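Kitchen tips from the Reltley open day

Posted Friday, March 14, 2025

I went to the open day at the Reltley workshops last week expecting to spend half an hour there and stayed until they put the chairs away. There were talks upstairs, which I skipped, and a demonstration downstairs of two robot arms working with plastic cups at a table. Azadeh Shirazi was running it and she was good at answering ordinary questions from people like me who know nothing about the subject.

What follows are the things I brought home and have been using in my own kitchen. None of them needs a robot.

Clear the whole surface first. Before a task starts, everything that isn't part of it comes off the table. I used to push things to the back of the worktop and work in the space that was left. Now the toaster and the bread bin go on the side table before I start baking, and I knock over a lot less.

Mark where things go. Azadeh uses small bits of tape on the table for this. At home I put a piece at each end of the shelf where the mugs live, and the mugs have stayed between them, even with teenagers in the house. Use the low-tack sort. Ordinary parcel tape leaves a line of glue that takes white spirit to shift.

Stand cups in a straight row at the back and keep the front of the table for your hands. 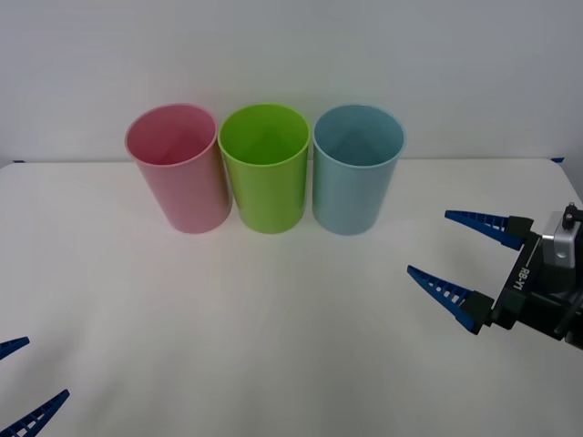
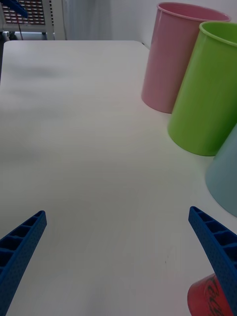
Plastic cups, and the blue fingers of the grippers.

Use one colour per person. We have done this with beakers for years but never with anything else. I have now done it with toothbrush mugs, flannels and lunch boxes. Buy all the same shape if you can, as they stack and you only need to learn one lid.

Open your hand wider than you think you need to. I asked why an arm would go in with its fingers so far apart, and Azadeh said that a narrow approach is how things get knocked. I tried it when emptying the dishwasher. With glasses it does make a difference – come down from above with the hand open, then close it.

Look from the side as well as from above. I had a jar cupboard where I could only see the lids, so I kept buying paprika. I have moved the jars to a lower shelf and written on the sides as well. A permanent marker works on plastic and comes off again with surgical spirit.

Check your light. Even, flat light is easier to work in than one bright bulb behind you. I changed the single spotlight over my worktop for a strip under the cupboards and can see what I am chopping.

Some practical notes if you are thinking of going to the next one. The entrance is on the Pultley side, not the main road. There are 52 parking spaces and they had all gone by mid-morning, so take the bus if you can. The café takes cards only and the soup was fine. Children are welcome downstairs but have to stay with an adult.

The next open day is at the end of March. I have put my name down for the talk on storage this time, and I will add anything useful to this page afterwards.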